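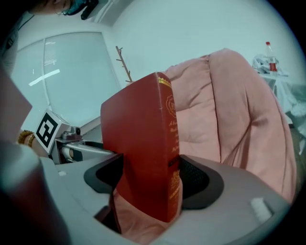 Muss ich schon mal eine Fettpresse in der Hand gehabt haben, um bei uns mitzumachen?
Eine Fettpresse zu kennen hilft, aber wer sauber arbeitet und keine Angst vor schwarzen Fingern hat, lernt den Rest bei mir in den ersten Wochen.

Ich bin Vittoria Zuccaro und suche für meine kleine Firma (heißt auch Zuccaro, sehr einfallsreich, ich weiß) ab Dezember eine Servicetechnikerin oder einen Servicetechniker für Schmierung und Wälzlager. Wir betreuen Betriebe, bei denen sich den ganzen Tag etwas dreht: Förderbänder, Lüfter, Mischer, zwei Sägewerke und eine Großbäckerei, in der es immer was zu essen gibt!

Was du bei uns machst
Du fährst feste Touren, schmierst Lager nach Plan nach, ziehst Fettproben und schaust hin, ob eine Dichtung durch ist oder ein Lager komisch klingt. Unser größter Kunde ist die Firma Bruleo, da stehen allein 700 Schmierstellen im Plan, verteilt auf 21 Linien. Die musst du nicht auswendig können, ich kann es auch nicht. Dafür haben wir Telis, unser Wartungsprogramm auf dem Tablet, das dir Fettsorte, Menge und letzten Termin anzeigt. Telis ist manchmal etwas zickig beim Synchronisieren, also abends im WLAN abgleichen und gut.

Ganz wichtig ist mir, dass keiner Fette mischt. Lithiumseife und Polyharnstoff vertragen sich oft nicht, und wer im Zweifel ist, ruft lieber einmal zu viel an. In der Bäckerei nehmen wir ausschließlich lebensmitteltaugliches Fett aus eigenen, farblich markierten Pressen - da verstehe ich wirklich keinen Spaß.

Was du mitbringst
Eine Ausbildung in Richtung Industriemechanik, Landmaschinen oder Kfz wäre schön. Quereinstieg geht auch, Cletus Tran kam aus der Fahrradwerkstatt und ist heute derjenige, der bei uns die Zentralschmieranlagen in Betrieb nimmt. Führerschein Klasse B brauchst du auf jeden Fall, dazu Deutsch so gut, dass du ein Sicherheitsdatenblatt lesen kannst. Schwindelfrei solltest du sein, manche Lüfter sitzen weit oben.

Was es dafür gibt
Unbefristeter Vertrag, Vollzeit oder vier Tage, das kannst du dir aussuchen. Als Einstieg zahle ich 2398 Euro netto im Monat bei Steuerklasse eins, mit Berufserfahrung reden wir über mehr. Arbeitskleidung von Peltament samt Reinigung, eigener Transporter, Handcreme in Literflaschen. Los geht es morgens um sechs, dafür ist meistens um halb drei Schluss. Rufbereitschaft teilen wir uns, die wird extra bezahlt.

Wie du dich bewirbst
Schick mir ein paar Zeilen und deinen Lebenslauf, Anschreiben mit Floskeln kannst du dir sparen. Ich antworte innerhalb von 72 Stunden, auch wenn es eine Absage wird. Danach fährst du einen Tag mit Cletus mit (bezahlt natürlich), und wenn es für beide Seiten passt, machen wir den Vertrag. Sicherheitsschuhe bitte zum Probetag mitbringen, falls du welche hast - sonst vorher die Größe durchgeben.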